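Strand Kitchen Forum > Fruit and veg > Mangosteens – how do you pick good ones?

We use cookies to remember your login and to count visits. By carrying on you agree to this. Accept / Manage settings

jongdae_lim
I have bought mangosteens three times this year and thrown away half of them each time. The shop near the station sells them in nets, so I can't handle each one properly. Some were fine, white and sweet. Others were rock hard and I couldn't get a thumb into the shell. One had yellow stuff all through the flesh and tasted bitter.

Is there a way to tell before buying? And does it help to keep them in the fridge when you get home? My sister says never put them in the fridge. My mother says always.

Wallari
Squeeze them. A good one gives slightly under your thumb all the way round. If it is hard like wood it is old and has dried out, and it won't get better. A hard mangosteen is different from a hard mango, where you just wait.

The yellow stuff is sap from the shell. It comes from a knock, or from heavy rain while the fruit is growing. It won't hurt you but it tastes foul. Cut round it.

yerin.lim
Agree about squeezing. Also look at the leaves on top. Green and springy is good, brown and curled means it has been sitting about. If there are dried yellow drips on the outside I leave it, though I have had perfectly good ones with a drip or two.

Turn it over as well. There is a little flower shape on the bottom and the number of petals on it is the number of segments inside. More segments means smaller segments, and the small ones mostly have no seed worth mentioning. I always go for the ones with more petals.

Tridov
The petal thing is true for the number of segments. I don't agree that it tells you anything about taste. I have had fruit with four fat segments that was much better than fruit with seven. The leaves are not much use either. Shops spray them with water and they perk up. Weight is the only thing I trust. Pick up two the same size and take the heavier one.

yerin.lim
I didn't say it was about taste, I said you get less seed. And spraying doesn't turn a brown leaf green.

Tridov
Fair enough on the seed. I still wouldn't pay extra for leaves.

ulla_h
On the fridge question, I think your sister and your mother are both partly right. They are a tropical fruit and the cold hardens the shell. If you put them in the coldest part of the fridge for a week you get exactly the rock hard thing you describe. But left out in a warm kitchen they dry out in a few days and you get the same thing by another route.

What works for me is a damp tea towel round them, in a bag that isn't sealed, in the salad drawer. I eat them within four or five days. If I am eating them the next day I leave them on the side.

jongdae_lim
Thanks. The fridge may be my problem then, as I have been putting them on the top shelf right at the back, where it once froze a lettuce.

What about keeping them with other fruit? At the moment everything goes on the one table. 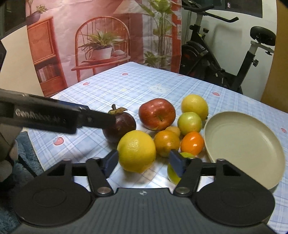
Mangosteen, lemon, lime and the rest, on the blue check cloth.

ulla_h
The lemon and lime won't do the mangosteen any harm. Citrus gives off very little of the gas that makes other fruit ripen. Bananas and apples are the ones to keep apart, and avocados once they start to soften.

For what it's worth I would put the lemons and limes in the fridge and leave the table for things you mean to eat soon. A lemon in a sealed bag in the fridge keeps for weeks. On a table the skin goes leathery quite quickly, and limes are worse.

Wallari
I've never refrigerated a lemon in my life and they don't go leathery. It depends how fast you use them. If you get through two a week there is no point.

ulla_h
Two a week, yes, leave them out. I buy a bag and it lasts me most of a month.

haneul_tak
Cold lemons give less juice too, so if you do keep them in the fridge take them out a while before you need them. Or roll them hard on the worktop under your palm. I do the same with limes. If a lime is really stubborn, cut the cheeks off round the middle and squeeze those, instead of cutting it in half.

Back to mangosteens. Jongdae, how are you opening them? If you're pushing your thumbs in from the top, that's the hard way. Hold it between both palms with your fingers laced and press until the shell cracks round the side, then twist the bottom off. The segments stay sitting in the top half like a little cup. If it won't crack with a decent press, run a serrated knife round the middle, only as deep as the shell. The shell is about as thick as a pencil.

Wear something old. The purple juice from the shell does not come out of cotton. I lost a good pillowcase to it (don't ask me to defend eating fruit in bed).

Justel
Seconding the stain warning. If you catch it straight away, cold water and then white vinegar shifts most of it. Hot water sets it. I'd take a decent tablecloth off before opening any.

On price – what are people paying? Ours were 8 pounds a kilo in April and have gone up since. Given that most of the weight is shell I find it hard to justify. Lychees are cheaper and for my money taste nearly as good.

Tridov
Lychees taste nothing like them.

Justel
I said nearly as good, I didn't say the same.

yerin.lim
We pay more than that at the Asian supermarket but you can choose your own from the tray, and I hardly ever get a bad one. Cheaper nets with half of them thrown away come out at the same price in the end. There is a man at the Saturday-style market behind the library who will open one for you to try if it isn't busy, but he only has them when they come in by air.

Frozen is also worth a look. You can get the whole fruit frozen, and you let it stand for a quarter of an hour or so and eat it half thawed, like a sorbet. The texture is not the same but there is no yellow sap problem, or I have never had it.

Wallari
Frozen ones go brown at the edges once they thaw fully. Eat them fast.

jongdae_lim
Update, 8 November 2025. I went to the supermarket with the open trays and did the squeeze test on everything I bought. I went by weight as well where I had two alike. Kept them in the salad drawer in a damp cloth. All good apart from one with a bit of yellow, which I cut round. The palm method worked on most of them and I used the bread knife for the others.

I checked the petals. They matched every time. The one with seven was very small segments and I liked it best, sorry Tridov.

Tridov
One fruit isn't much to go on, but I'm glad they were good.

haneul_tak
Did you keep the shells? My aunt dries them for tea. It is very bitter and I wouldn't bother.

jongdae_lim
They went in the compost last night. My mother has now asked why they weren't in the fridge door.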